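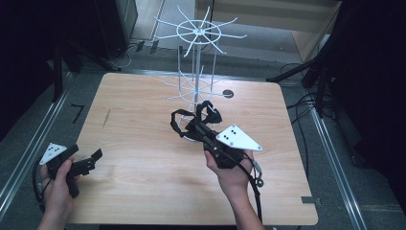
Slide 1: white wire rack, eight prongs on the top tier, a black strap-like piece at the lower part.

Good morning! Hello to everybody from Ralevmont, and thank you Morena for letting me have the first slot. (Wait for the door.)

My subject is the spinning rack, the thing with prongs that stands by the register and holds scarves, belts, key straps, bag handles, all the floppy stuff. I love these racks. I've set up more of them than I can remember and I still get a little thrill when one comes out right.

Start with the top tier, because that's where shoppers look first. On the one up on the slide the prongs spread out like the spokes of a wheel, and the tips turn up a little. That small bend at the tip does so much work! A loop has to climb before it can fall off. Ask the room: who has racks with straight prongs? (Usually a few hands. Be kind.)

Then the ring that joins the prongs partway along. People treat it as decoration. I use it as a stop line: thin loops go outside the ring, wide ones get pushed in past it. Samuele at the Gridcombe store tried it the other way for a whole June and spent his afternoons picking belts off the floor.

Loading order. Lower tier first, then the top. If you fill the top first you'll be reaching through a curtain of straps to get at the bottom, and your sleeves will catch on everything. Mine did, in front of a customer, and she had to unhook me.

Go across, too. One piece on the left, the next on the right, so the weight stays even over the pole. A rack that's full on one side turns on its own every time the door opens, and it looks haunted.

Black on white: my favorite pairing. A dark strap against white wire shows up from all the way across the shop. Pale goods need a dark rack or a dark wall behind them, so keep your cream and beige for the back.

(Pause, drink water, next slide.)

The table matters as much as the rack. Please, look at your tabletop before you put anything pretty on it. 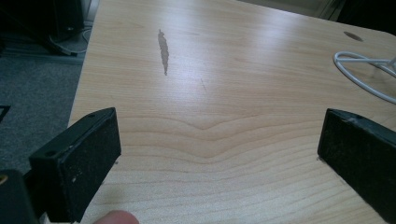

Stains and scratches pull the eye straight down, away from the goods. Try a damp cloth first. If the mark stays put, slide the base of the rack over it, or lay a tray there. Corrado used a folded scarf from the new line to cover a bad spot at Fitzgerald, and two people asked to buy it!

Cables: send them down through the hole in the table if there's one handy. A loop of white cable on pale wood seems harmless until a buckle snags it. And leave some bare table showing. Geum-ok fits 65 pieces on her big floor rack and it looks wonderful, but the table around it has nothing on it at all.

Height: the top tier should sit just under the chin of whoever is shortest on your team. Thomas will argue with me on this one. Let him.

Time check. If there are 5 minutes left, bring out the Tendari rack and have someone load it with the belts from the box. If not, go to questions.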